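Kisitz may free ex-militia commander in bid to restart talks

KALHOLM: The government in Kisitz is weighing the release of a senior militia commander held since the fighting in the northern valleys, two officials close to the talks said, in what would be the biggest concession yet to the armed groups along the border.

No date set. One of the officials said it could come before the end of February if the other side sticks to the truce. The second was more careful and said only that the papers were "on the right desk."

The commander has been held at the Marnham barracks and has not been seen in public since his arrest. His lawyer, Lama Sabbagh, said she was told of the plan by phone early in the morning and had nothing in writing.

"I have a call and I have a promise. I would like a document," she told reporters outside the justice ministry. She would not say whether her client had agreed to any terms, or where he would live if let go.

Interior ministry spokesman Sławomir Kozłowski declined to confirm the release but did not deny it either. Prisoner matters are "part of the wider conversation," he said, and took no more questions.

The truce has held for 12 weeks, apart from shelling near the Wilczyńska crossing last month that each side blamed on the other. Under the first stage of the deal 30 low-ranking fighters were sent home in return for 2 captured border officers. The ministry says 1,161 people are still in custody over the conflict, most of them without trial.

Opposition lawmakers were quick to attack the idea. Genowefa Zalewska, who sits on the defense panel, called it a gift and said the cabinet should of asked parliament first. She wants a vote before anyone walks out of Marnham. Government whips say no vote is needed, as the power to release sits with the president.

Families of soldiers killed in the valleys are split. Jolanta Czerwiński, whose brother died in the second winter of the war, said she would accept it if it brought the rest of the missing home. "If it brings nothing, then they lied to us twice."

Border expert Danuta Domański said the commander still carries weight with the older fighters but less with the younger ones, who took over while he was locked up. Letting him go could help pull the factions into one room, she said. It could also start a fight over who leads them.

Talks resume in Kalholm next week, behind closed doors. Both delegatons are expected to send the same negotiators as last time.
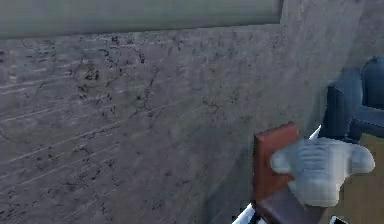
The prisoner question is listed second on the draft agenda, after the reopening of the Wilczyńska crossing to trucks. Kozłowski's office said a statement would follow the first session.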